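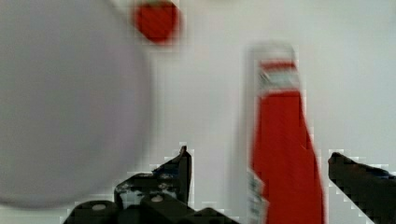 8/13/24

So I finally gave up my storage unit in Rendport! I'd been paying $150 a month for it since the December before last (please don't do the math, I already did) and I couldn't have told you half of what was in there.

The drive over was 172 miles, which I'd forgotten, because apparently I block out anything boring. I listened to 2 audiobooks, both bad. One was about a lighthouse and the other one wished it was.

Anyway, the unit. Winter coats, a futon with a broken leg, a box of cords for phones I don't own anymore, and my old Kereo sewing machine that I was sure I'd sold. I was so happy to see it! I've already hemmed one curtain, crooked, but it's up.

Most of the rest went to the thrift store on Kassab Street. They wouldn't take the futon, so if anybody near me wants one (and owns a drill), leave a comment and it's yours. I still have to figure out where the coats go.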